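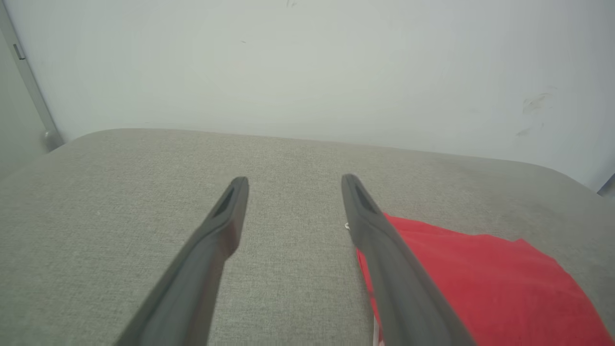 Ticket 395 was opened on 16 February 2023 at the request of Loukia Andreadis, Lindgren reading room, whose booking confirmations were arriving twice. The entry for the seating area, listed under its light grey fabric covering, was duplicated in the Terkora calendar.

**Action taken:** Darragh Cullinane removed the second entry and restarted the mail queue. A test booking produced a single confirmation.

**Outstanding:** Bookings made before the change may still generate two reminders. Users are asked to disregard the second.

**Status:** On hold pending a reply from Terkora (their reference 209).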